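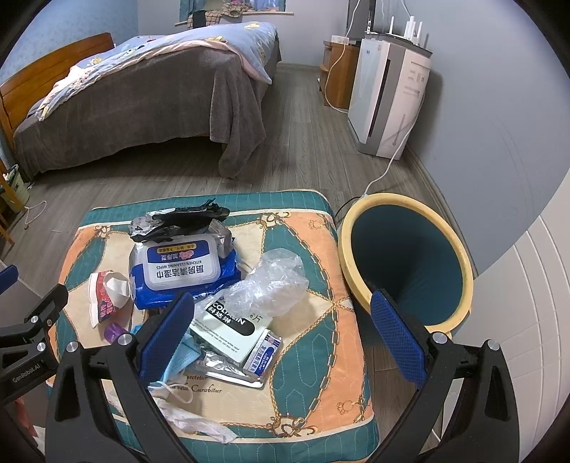 Cushion with patterned cover, wastebasket to the right.

Ticket 329 — Variant readings attached to the wrong lines in the ballad viewer
Project: Pristton Ballad and Romance Archive
Component: Paller (collation and display)
Opened: June 12, 2025
Reporter: Mhairi Moncrieff
Assigned to: Struan Baxter
Status: Resolved, one follow-up open

Report (Moncrieff)
In the parallel view of the Hiltar romance, variant readings from witness B appear one stanza too late from stanza 17 onward. The base text is correct. Witness A is correct throughout. The note on the giant's sword, which belongs to stanza 21, opens when the reader clicks on stanza 22, where no sword is mentioned.

Steps to reproduce
Open the Hiltar romance in parallel view.
Select witness A as base, witness B as comparison.
Scroll to stanza 17 and open any variant.

Expected: variant matches the line clicked.
Result: variant belongs to the preceding stanza.

Same result in two browsers and after clearing the cache. Single-witness view of B shows the right text, so I do not think the transcription is damaged.

Baxter
Reproduced on the test server. The XML for B validates. Stanza IDs in B run in sequence with no gaps. Can someone who knows the manuscript confirm whether B has the same number of stanzas as A?

Rennie
It does not. B lacks the stanza in which the king's steward counts the horses. The scribe went from one "then up he rose" to the next and dropped everything between. That is stanza 16 in A. The printed edition leaves a blank for it and keeps A's numbering.

Baxter
That accounts for it. B was numbered consecutively at import, so its sixteenth stanza is A's seventeenth. Paller aligns on stanza number and does not compare the text. Everything after the lacuna is off by one.

Two options:
1. Insert an empty stanza element in B with a gap marker and renumber from there.
2. Leave B's numbering alone and add an alignment table.

Option 1 is faster. Option 2 survives the addition of further witnesses.

Moncrieff
Option 2, please. Witness C has two stanzas in reversed order and will break anything that depends on sequence. I would also prefer not to put an element in B for something the scribe did not write.

Sutherland
Agree with Mhairi. Note that the glossary links also use stanza numbers. If the table is applied only in the viewer, the entries for "brand" and "weed" will still point to the wrong place in B.

Baxter
Alignment table added for A and B. Viewer and glossary both read from it. The lacuna now displays as an empty row with the label "not in B". Search index rebuilt on the test server; the rebuild stopped once at the 1,000-record limit and had to be restarted with the limit raised.

Moncrieff
Checked stanzas 15 through 40 against the facsimile. All variants in the right place. The sword note opens on the sword. One remaining fault: the printable version still uses the old numbering.

Baxter
Confirmed. The print export is a separate script and does not call the table. Moved to a new ticket, assigned to Brayan Ríos, target August. Until then the print button is hidden for this text only.

Closed by Struan Baxter.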